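Foro Ciencias de la Tierra > Suelos y ciclos biogeoquímicos
Tema: Flujos de óxido nitroso tras la primera lluvia: ¿alguien se cree el informe de Ovatberg?

turbera_vieja
Abro hilo porque llevo dos semanas dándole vueltas al informe y no consigo que me cuadre. Para quien no lo haya leído: cámaras estáticas en una parcela de cereal de secano, suelo franco arcilloso, muestreo durante el mes de mayo, antes y después de regar para simular la primera lluvia. Dicen que el pulso de N2O tras rehumedecer explica por sí solo la mayor parte de la emisión anual. La mayor parte, así, sin despeinarse, con un mes de datos.
El pico que enseñan es de 1300 microgramos de N por metro cuadrado y hora. No digo que sea imposible, digo que con ese pico yo querría ver la curva de concentración dentro de la cámara, cierre por cierre, y en el anexo solo vienen los flujos ya calculados.

denitrix
A mí el valor no me asusta. Suelo seco, nitrato acumulado, mojas de golpe y la desnitrificación se dispara. Lleva décadas en la literatura. Otra cosa es extrapolarlo al año.

turbera_vieja
Que exista el efecto no lo discute ninguno de los que estamos aquí. Pregunto por el número.

humus_o_nada
¿Ajuste lineal o no lineal? Si usaron lineal con cierres largos, el sesgo iría a la baja, o sea que el pico real sería todavía mayor.

turbera_vieja
No lo dicen. Página de métodos: "los flujos se calcularon con el procedimiento habitual". Habitual de quién.

denitrix
Del software de Skelletti, supongo, que es el que viene con esas cámaras. Elige el modelo él solo según el R2. Y ahí sí te doy la razón en parte: con cuatro puntos por cierre, elegir modelo por R2 es tirar una moneda. Te mete un ajuste exponencial donde hay ruido y la pendiente inicial se va a las nubes.

calicata77
Cuatro puntos por cierre es lo estándar con jeringa y cromatógrafo. No vamos a exigir ahora un láser a todo el mundo.

turbera_vieja
No exijo un láser. Exijo que con cuatro puntos no me vendan tres cifras significativas.

Rirnincombe
Buenas, leo el foro desde hace mucho y escribo poco. Una duda de alguien que trabaja en otra cosa (escorrentía y suelo sellado): ¿los collares se clavaron antes del riego o el mismo día? Si se clavan el mismo día cortas raíces, abres grietas y parte del pulso te lo fabricas tú.
Lo pregunto porque en nuestro grupo queremos comparar suelo agrícola con alcorques y solares de ciudad, y para la parte urbana todavía estamos discutiendo cuánta superficie dar por impermeable. Hay quien mete toda acera y calzada como flujo cero y a correr. Yo no lo tengo tan claro, por las juntas y por la tierra que queda debajo. Pego tres vistas de calle:
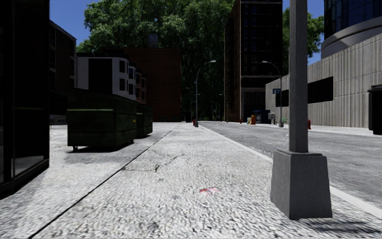
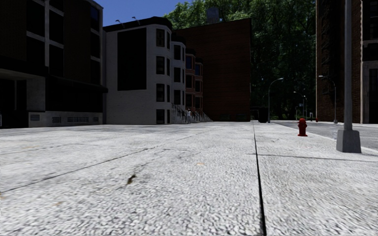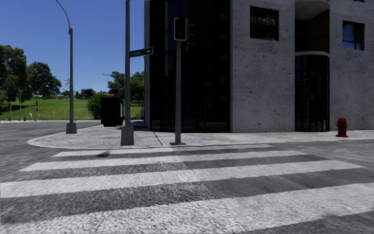
Con lo del flujo cero me pasa lo mismo que con el informe: es una suposición cómoda que acaba en una tabla y a los dos años la cita todo el mundo como si fuera una medida. Si alguien tiene una referencia en la que se haya medido de verdad gas saliendo por juntas de pavimento, con su límite de detección, se lo agradezco. Modelos ya tengo de sobra.

humus_o_nada
De juntas no conozco nada con N2O. De CO2 he visto algún póster, y el problema era sellar la cámara contra el pavimento sin que se escapara todo por los lados. Masilla, faldón, arena mojada, cada uno su apaño. Yo esos datos no los usaría ni para una charla.

denitrix
Flujo cero me parece razonable como primera aproximación. El error que metes ahí es ridículo al lado del de los alcorques, que con orina de perro y compactación son un mundo.

Rirnincombe
¿Ridículo según qué medida? Porque si no se ha medido, lo ridículo lo estamos suponiendo también.

denitrix
Vale, touché. Pero en algún momento hay que cerrar el balance con algo.

calicata77
Vuelvo a los collares. Según el anexo B se instalaron la víspera. Poco tiempo, pero peor sería el mismo día. Yo dejo una semana como mínimo y aun así descarto la primera tanda.

turbera_vieja
La víspera. O sea, que el "antes de regar" está medido sobre un suelo recién cortado y el "después" también, y encima con agua. Se podría argumentar que el efecto se cancela. No me lo creo, porque la raíz cortada en seco hace poca cosa y al mojarla suelta carbono disponible. La perturbación y el riego se suman donde más les conviene.

sosa_cascajo
Os veo muy duros. Trabajé en una campaña en la finca de Sosa, que tiene un suelo parecido, y nos salieron picos del orden de los suyos con collares puestos meses antes. Tengo el cuaderno delante: el máximo fue de 1112, mismas unidades. No es 1300, pero tampoco es otro planeta.

turbera_vieja
Eso sí me interesa. ¿Cuánto nitrógeno llevaba la parcela y a qué profundidad muestreasteis nitrato?

sosa_cascajo
Fondo de urea en otoño y nada en cobertera. Nitrato de 0 a 10 cm. La dosis exacta tendría que preguntarla, la llevaba la finca. Regamos con mochila, eso sí, y la lámina no quedó muy homogénea. De seis cámaras, dos dispararon y las demás apenas se movieron.

turbera_vieja
Pues ya tenemos el otro problema. Dos de seis. Si me das la media de eso con un error estándar, me estás contando un cuento. El informe da media y error estándar, y no enseña los puntos.

humus_o_nada
Media geométrica o mediana, y los puntos encima. No cuesta tanto.

denitrix
Ojo, que para un balance lo que necesitas es la media aritmética. La emisión total es la suma, los puntos calientes incluidos. Con la mediana te comes justo lo que emite.

humus_o_nada
Cierto para el total. Pero con tan pocas cámaras la media aritmética depende de si te cayó una encima del punto caliente o no. Puedes elegir de qué forma prefieres equivocarte.

calicata77
Les escribí cuando salió, pidiendo las concentraciones brutas. Me contestaron que estarían disponibles "tras la publicación definitiva". El archivo que hay colgado lleva fecha de domingo, 6 de septiembre de 2026 y solo trae medias diarias.

turbera_vieja
Medias diarias de un proceso que sube y baja en horas. Estupendo.
En fin, mi postura por ahora: el pulso existe, el valor puede ser bueno o puede estar inflado al doble, y con lo publicado no hay manera de distinguirlo. La frase sobre la emisión anual la quitaría entera. Fuera de mayo no han medido ni un día.

denitrix
En la frase anual estamos de acuerdo. En lo del doble creo que exageras.

turbera_vieja
Enséñame los cierres y cambio de opinión.

sosa_cascajo
Los míos están en papel, pero los paso a una hoja de cálculo y la subo al hilo. Tardaré unos días. Si alguien los quiere ajustar con dos modelos distintos, mejor que mejor.

humus_o_nada
Yo los ajusto. Pon volumen de cámara y temperatura interior, por favor, que luego siempre falta lo mismo.

Rirnincombe
Me apunto a mirarlos también. Y sigo con lo de las juntas, por si alguien se acuerda de alguna referencia.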